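The Brundedon Premiere Night Box

Home > Watch Parties > Boxed Sets > Premiere Night Box

In stock – usually sent out within 2 working days

If you are the sort of person who has the whole family round for the first episode of a new series, and who gets a bit cross when somebody talks over the opening titles, then we made this one with you in mind. The Premiere Night Box is our biggest set so far, and it has grown out of years of evenings spent in front of other people's televisions (and our own, of course, when the sofa was free).

It started with Letay Abdella, who used to run a fan night for costume dramas in the upstairs room of a pub and had got very tired of making everything from scratch each time. She drew the first set of prediction cards on the backs of old flyers. Bontu Bogale took them home, tidied up the lettering and had them printed properly, and people kept asking where they could buy a pack.

What you get

Prediction cards, 60 in the pack, to fill in before the episode begins
A quiz book with 833 questions on television drama, soaps, award shows and celebrity gossip
A folding scoreboard with a wipe-clean front and its own pen
Paper bunting in red and gold
Ballot slips for best outfit, worst line and most obvious twist
An envelope marked "Do not open until the finale"

The quiz book deserves a word of its own, as it took far longer than anything else in the box. Kanyarat Noiphan wrote the soap opera chapters, and they are wickedly hard in places, so do start with the pages at the front if you have guests who only watch now and then. The award show chapter is gentler. There is a good long section on famous weddings, break-ups and red carpet outfits too, and in our house that is the one everybody shouts for!

The cards don't belong to any one programme, so you can use them with whatever you happen to be following. They ask things like who will storm out first, which couple won't last the series and whether the person everyone believes to be dead will walk back in through the door. Fill them in with a soft pencil and you can rub them out and use them again for the next episode.

Sizes and party numbers

The standard box suits up to 970 points on the scoreboard, and you would need a very long series indeed to run out. If you are having more people than usual, add the Malik extra pack, with more cards and a second pen. The bunting comes in one length only, though it can be cut with ordinary scissors and the ends taped over. 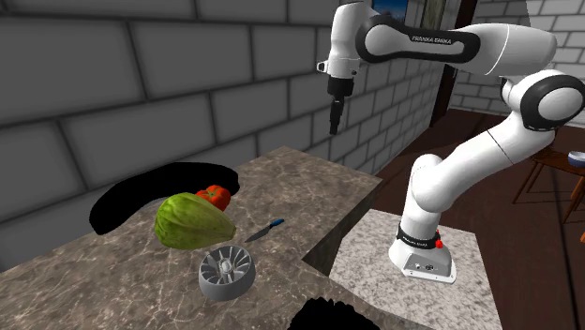

Do have your food ready before the titles roll, by the way – the first round of the game happens in the opening scene, and whoever is still buttering bread at that point will miss it. We like things that can be eaten with one hand and without looking down.

What customers have told us

"We used it for the December special and my mother beat everyone, including my brother, who writes a blog about the programme. He has asked for another go." – Tsehay Teshome

"Lovely box, very good quiz. I would have liked a bigger envelope, but the slips do fit if you fold them." – Joonas Tikkanen

Delivery and returns

Boxes go out by Prokia, who will leave yours with a neighbour if you ask them to in the notes at checkout. If anything arrives bent or torn, write to us and we will post a new one. Unopened boxes can come back for a full refund, but please leave the finale envelope sealed or we can't sell it on.

You may also like: Tenov Red Carpet Bingo, Malik Extra Pack, Brundedon Soap Quiz (pocket size)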